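About Restuma

Restuma is a school for people who want to work in small food businesses. We teach short courses in cafe work, baking, basic kitchen practice and the paperwork that goes with all of it. Our building is on Crenshaw Street in Hemenside, two blocks up from the bus station, and we have been in it since we outgrew the rented church kitchen where the first classes were held.

Most of our students are adults. Many already have a job in a diner, a school cafeteria or a hotel and want to move up or move on. Others are planning to open a place of their own and would like to make their mistakes with our flour before they make them with theirs. A smaller group comes straight out of high school. You do not need any earlier training to enroll, and there is no entrance test.

What we teach

The main course is called Cafe Foundations and runs for 26 weeks. It starts with food safety, because the county requires a food handler card before anyone can work a public counter, and we would like that done early. After that it moves through hot and cold drinks, sandwiches and soups, simple baking, stock control, customer service and a month on costs and pricing. Students who finish the course leave with the card, a written report from their instructors and a folder of recipes they have scaled and priced themselves.

Pricing is the part students tell us they use most. A muffin that sells well can still lose money, and it is hard to see that from behind the counter. We go through the numbers line by line: ingredients, packaging, wages, rent, power, waste. Students bring in menus from places they like and work out what each item probably costs to make. They are often surprised by soup, which does well, and by fresh juice, which usually does not.

We also run shorter courses in the evening. Bread and Rolls and Cakes for the Counter are both offered in spring and again in November. Opening a Small Food Business is taught as a set of evening classes starting at 6:30 p.m. and covers leases, permits, insurance, hiring and how to read a supplier contract. That one can be taken on its own, and you do not have to cook anything.

How classes work

We keep classes small. Cafe Foundations takes no more than 30 students at a time, and they are divided into groups for kitchen work. Each group has its own bench, its own shelf in the walk-in cooler and its own cleaning list. Groups change every few weeks so that everyone works with everyone else.

A normal day begins at 8 a.m. with a short talk in the classroom. Kitchen work follows until lunch. The afternoon is for written work, tastings or a visit to a supplier, and the day is over by 3 p.m. so that parents can meet the school bus. Attendance is taken twice a day. If you miss a kitchen session you can make it up during the next open lab.
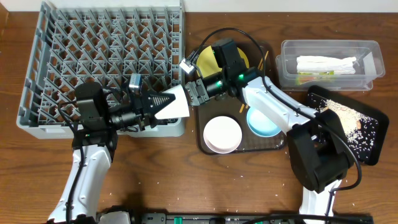

Open lab is a long afternoon each month when the kitchens are available to current students without a set lesson. People use it to repeat a recipe that went wrong, practice for an assessment or try out something they want to sell. An instructor is in the building the whole time. Students bring their own ingredients for open lab, apart from flour, sugar, salt and oil, which we supply.

Assessment is mostly practical. You make the product, serve it, clean up and talk through what you did. There are 2 written tests in the main course, one on food safety and one on costs. Both can be taken again if needed, and both can be read aloud to students who prefer that.

The Clavmont Counter

On the ground floor, facing the street, we have a small cafe called the Clavmont Counter. It is named after the shoe store that used to be in the same space, and the old store sign still hangs on the back wall. The Counter is open to the public on class days from 10 a.m. to 2 p.m. The menu is short and changes with whatever the students are learning, so there are weeks with a lot of scones.

Students in the second half of Cafe Foundations run the Counter in shifts. They take orders, make drinks, handle the cash drawer and close out at the end of service. Prices are a little lower than elsewhere in downtown Hemenside and service can be a little slower, especially in the first days after a new group takes over. Regular customers know this and tend to come early. All the money taken goes back into ingredients and repairs.

We serve around 3000 customers a year. A good many are people who work nearby, and some are former students who come back to see what has changed on the menu. Comment cards are kept by the register, and the instructors read them with the group at the end of each week.

Fees and help with fees

Tuition for each course is listed on the Courses page. The fee covers classes, ingredients for set lessons, printed materials and the food handler exam. It does not cover shoes. You will need closed, non-slip shoes from the first day in the kitchen. Aprons are lent out and washed here.

You can pay in full or by the month at no extra charge. We also hold a number of reduced-fee places in every Cafe Foundations class for people who are out of work or on a low income. The form for these is a single page and can be picked up at the front desk or sent to you by mail. We answer every application in writing, usually within a few weeks. If you are turned down for one class you can apply again for the next.

Getting here

Parking on Crenshaw Street is metered until 6 p.m. The public lot behind the library is cheaper and a short walk away. There is a bike rack by the side door. The classroom, kitchens, restrooms and cafe are all on the ground floor, with a ramp at the street entrance. The office is upstairs, but staff will come down to meet you - just ring the bell at the front desk.

If you would like to look around before you enroll, stop by while the Counter is open and ask for a tour. It takes less than half an hour. Visits at other times can be arranged through the office.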